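Paper or Screen? Note-Taking in First-Year Classes
Student project report, 2022-09-18

For this project I wanted to find out whether students who type their notes remember less than students who write them by hand. The survey ran in June at Wullemora College. I sent the form to 1000 students and got 782 answers back, more than I had planned for.

The first part of the form asked how people take notes in lectures. Most said they type. The second part asked how often they go back to those notes before a test. I expected the typists to reread more often, as their files are easy to search, but the two groups gave almost the same answers.
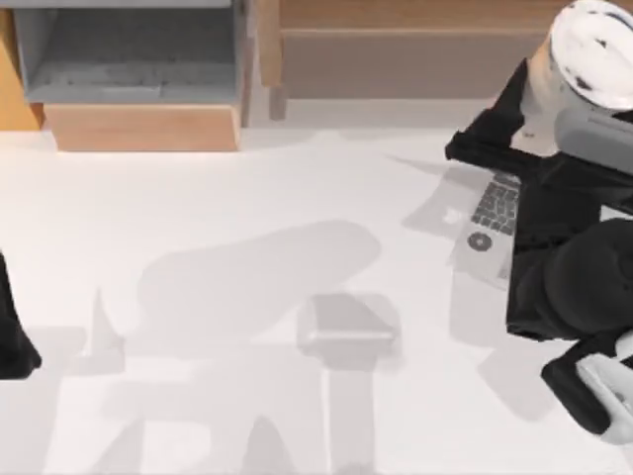

The third part was a short memory test. I asked 50 of the students to listen to a talk on the history of the Mockus canal and take notes the way they normally do. One week later they answered questions on it without looking at their notes. The handwriting group did slightly better on the questions that asked why something happened. On names and dates there was no real difference.

There are 4 problems with this test. The groups were not the same size, the talk was short, and some students already knew the canal. I also let people pick their own method — a fairer test would assign it.

If I did this again I would use two talks and have everyone try both methods. The survey questions and the scoring sheet are in the appendix.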